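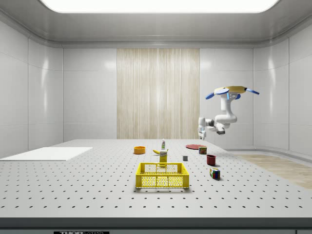

The sponsor boards at Rirnness Park are showing the Hayashi yellow as a dull green along the east touchline. The west side and the big screen are fine. Other strong colors hold up on the bad side, reds and oranges included. Saturated yellow is where it goes wrong, and anything close to the yellow of the plastic crate or the banana on the white table would come out looking like pea soup on those panels. Hayashi is the car partner for the Varkura Cup finals and its whole package is yellow, so this needs to be fixed before the semifinal.

Ticket opened: 18 April 2024
Opened by: Gil-soo Yoo, match-day presentation
Site: Rirnness Park, pitch perimeter boards
Controller: Troslow
Priority: High
Status: Closed

Steps already tried before opening

Restarted the playout machine. No change.
Restarted the Troslow controller. No change.
Played last season's Hayashi loop, which ran correctly in the final in August. Same green.
Swapped the east and west feeds at the patch panel. The green stayed on the east side.

Reply from support

Thanks for swapping the feeds first, that rules out the playout machine and the artwork. Please send the following:

Brightness setting for each side.
Name of the color profile loaded on each side.
Whether any panels were replaced after the last match.

Please leave the cables as they are now until we have looked at the settings.

Reply from Gil-soo Yoo

Brightness is 400 on the east side and 300 on the west. I don't know why they differ. The sun is on the east boards for a day game, so someone may have raised it for that. The profile on the west is "match". The profile on the east is "default". Panels 3 and 4 on the east side were replaced after a ball and then a winger went into them. The green is on the whole side though, and those two don't look any different from the rest.

Reply from support

The profile is the likely cause. When a panel is replaced, the controller runs a detection pass on that side and can drop back to "default" if the new panel has older firmware. "Default" has the red channel turned down. Yellow on these boards is made of red and green together, so when red is low, yellow goes green first. Pure red just looks a bit darker and most people don't notice.

Please do this in order:

Open the east side in the controller and go to Panels.
Update the firmware on panels 3 and 4. Do not update the others.
Wait until both show as ready.
Load the "match" profile on the east side.
Set brightness to 300 to match the west.
Save, then power the side off and on.

The power cycle matters. Without it the profile will look right until the next restart and then revert.

Reply from Gil-soo Yoo

Done. Panel 4 failed the first firmware update and took the second. Yellow now matches on both sides. I stood on halfway with the person from Hayashi and she was happy with it.

There is a second problem, which may be separate. With the new settings the lap-of-the-ground animation shimmers. It's the part where the car drives across a patterned floor. You can see it from the main stand and it is worse on the TV feed.

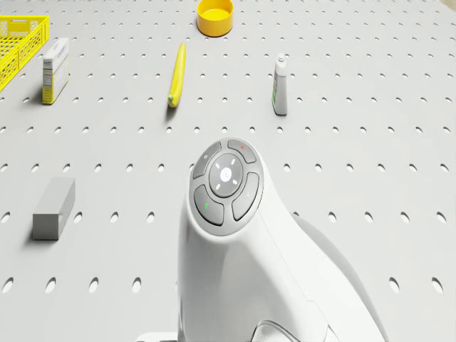
Shimmer of this type comes from the artwork and is not caused by the profile change. The boards have far fewer pixels than the file the agency delivers, so fine repeating detail gets scaled down to something the panels can't draw cleanly. A surface like the gray pegboard is a hard case, with even rows of small holes that get smaller and closer together toward the top. The large holes near the bottom would survive scaling. The far rows would turn into moving bands as soon as the shot pans, while a smooth shape such as the white robot body would play with no trouble. Please ask the agency to blur or remove the floor pattern in the far part of the shot, and to export at the native size of the boards so the controller isn't scaling at all.

Reply from Gil-soo Yoo

Asked them. They sent a version with a plain floor. It plays clean on both sides. TV checked it on the camera opposite the dugouts and had no complaints. The sun question is still open, because 300 looked weak on the east side in the afternoon.

Reply from support

You can raise both sides together. Keep them equal and stay on "match". If you go to 400, check the yellow again from the stand, and tell the broadcaster before kickoff so they can adjust exposure.

Reply from Gil-soo Yoo

Both sides set to 400 for the day game, saved and power cycled. Yellow still good. Added the profile check to our list for after any panel swap. OK to close.

Closed by support.
Cause: color profile reset after panel replacement. Shimmer: artwork detail too fine for the boards.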